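FOR IMMEDIATE RELEASE

Dramell Paper adds ribbon and card blanks for fall, opens Saturday hours

Lellen – New stock in this week. Dramell Paper has put out its fall line of craft ribbon, card blanks and stamp inks, on shelves now and online by November.

Ribbon first, as that's what people keep calling for. 19 new colors of cotton twill, sold by the yard or on the roll. The rust and the moss green are going quick. Wider grosgrain to follow when the mill ships.

Card blanks come in packs of 40, with envelopes, in cream, kraft and a soft gray. Heavy enough for wet stamping and they score clean. Bulk orders by phone only please.

Inks are the Vorkex pads, both sizes. Refill bottles too. We did not carry the refills before and got alot of mail over it.

Also new – the Cai line of carved stamps. Leaves, seed heads, a very nice heron. Unmounted, so you will need your own blocks.

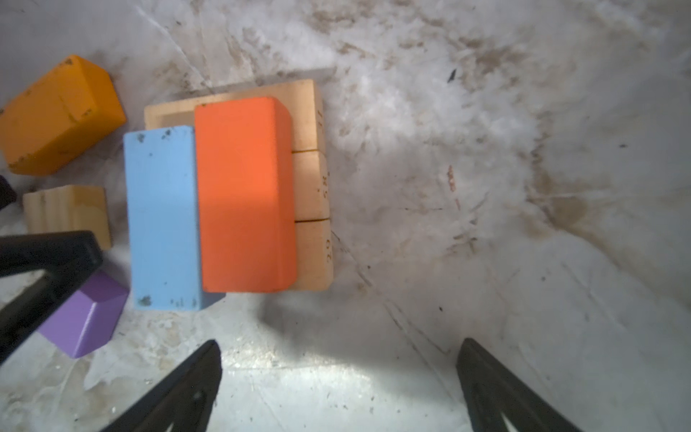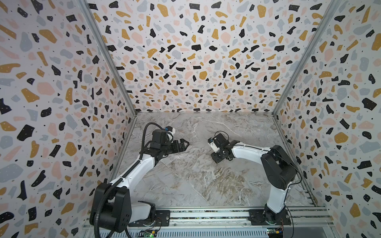

Store hours change with the new stock. Open Saturday until 4, closed Monday as before. The mail order desk keeps it's usual times.

Trade accounts: the new price list covers almost 2070 items, old lists are void. Ask for a copy at the counter or write to the Lellen store.

Contact: Dramell Paper press desk, Lellen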